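Let the Students Do the Boring Part

05/01/2020

Every spring the Hernmont robotics club shows its work to parents and to the people who sign off on its budget, and every spring somebody asks why the students don't build something more exciting. I have heard the question enough times to think it deserves a proper answer. I help with the club two evenings a week during the school year, and I have come to believe that the least exciting project we run is the one that teaches the most.

The project is called Stamby. A student writes a routine that has a robot arm hold a corded hand tool and bring the tip to a chosen point, over and over, without dropping the tool or pulling on the cord. The arm doesn't drive around and it doesn't throw anything. Visitors tend to watch it for a minute and then wander over to whatever has wheels.

The wheels are fine. We still enter the Dresora regional, and I wouldn't take that away from anybody. But I have watched what happens in the weeks before a contest. Two or three students who already know how to code do the coding, one parent who owns a good drill press does a lot of the drilling, and the rest make banners. Then there is a loud afternoon, and a robot that worked well enough for one day goes into a box. If you ask in June how far off its arm was when it reached for something, the team can't tell you. They never had to find out.

With Stamby they have to find out. The rule, which came from Marta Hrynyshyn when she started the project, is that a routine is finished when it has been run 100 times in a row and every run has been written down, including the bad ones. The log has the run number, the spot the tip was sent to, the spot it reached, and a column for remarks. Last year's group filled in 3,972 lines. Marta read all of them, and she sent some back because the remark said "weird."

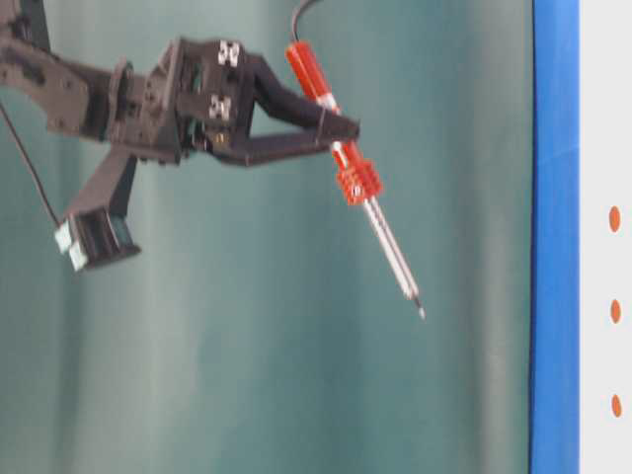
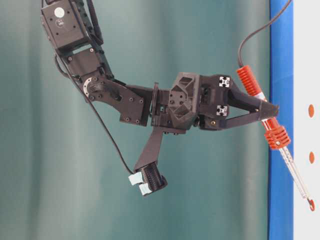 A tool with a cord is harder to handle than the blocks and foam balls that beginners usually get. The cord has a weight of its own and it tugs differently depending on where the arm is. The tip is a long way from the fingers, so a small error in the grip becomes a larger one at the end that matters. Students find this out by themselves in the first week, and they are usually annoyed about it. They have written a program that sends the gripper to the right place, and the gripper goes there, and the tip is still wrong. It takes some of them a month to accept that the program was answering a question that wasn't quite the one they cared about.

I think this is the most useful thing a teenager can learn about automation. People talk about robots as if the clever part were the deciding, and the holding came free. Anyone who has kept a Stamby log knows better. Most of the remarks are about grip: where the fingers closed, whether the tool had turned since the last run, whether somebody had bumped the bench.

There are fair objections. One is cost. We spent over 600 dollars on parts last year, and a contest kit would have kept more students busy for the same money. Only two or three people can work at the arm at one time, and the others have to read logs or write code at a desk. I don't have a good reply to this except that reading somebody else's log is work too, and they get better at keeping their own after they have done it.

Another objection is that we lose students. We do. Some quit in the fall when they see what the project is, and a few of those might have stayed for something with more noise in it. I'm sorry about that. I would still rather see them move over to the contest team, where they will be happy, than change Stamby until it looks like the contest team.

The objection I take less seriously is that repetition is bad for creativity. The student who finally got through her 100 runs last May did it by changing the order of the moves so that the cord stayed on one side the whole time. She got the idea after reading back through a long stretch of failures and noticing which direction the arm had come from. I don't know what to call that if it isn't creative.

The Tkachenko fund has offered the club 1,000 dollars for next year, and the board would like to hear how we plan to use it. There is a proposal to put all of it into a second contest robot. I would split it. Give the contest team half, and use the rest for spare gripper parts, a second set of cables, and a bench heavy enough that it doesn't move when someone leans on it. The students asked for the bench themselves. It is in the remarks column, many times.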